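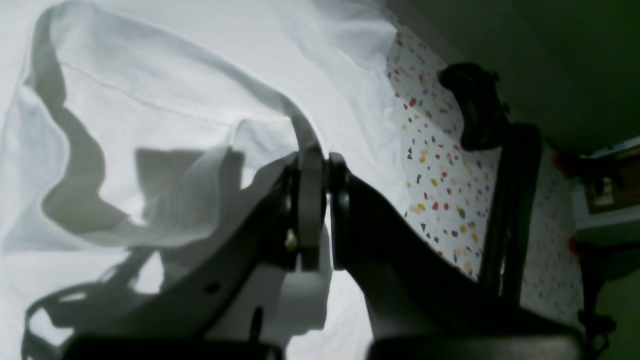

White laundry is the load I put off longest, so I did all of it this morning. One basket, no colors. I used to fold straight out of the dryer and everything ended up crooked. Now each piece gets spread out on its own first. White fabric crumpled up like this hides its own seams, and the one faint line running across it could be stitching or an old crease. I pull on it from both ends before I decide.

2/ If the line stays put, it's a seam and I fold along it. If it goes flat, it was a crease and I ignore it.

3/ Shirts: face down, sleeves in, bottom up to the collar, then in half again. I don't use a folding board. I had one from Monska and it was too wide for my shelf.

4/ Sheets get folded on the bed. Corners into corners, long side first. The fitted one still comes out lumpy and I put it at the bottom of the stack.

5/ Edit Hegedűs asked if I iron any of it. Pillowcases, yes. Shirts only if I'm going somewhere.

6/ For the gray look that whites get, I wash them by themselves on warm and use less detergent than the cap says. More soap made mine worse. I haven't tried bleach on this batch.

7/ Shafiq Thambiah says he rolls his shirts and gets more in the drawer. Probably true. My drawer is shallow and the rolls catch on the top when I close it.

8/ Whites are put away. Towels are in the washer now and the socks are still on the chair.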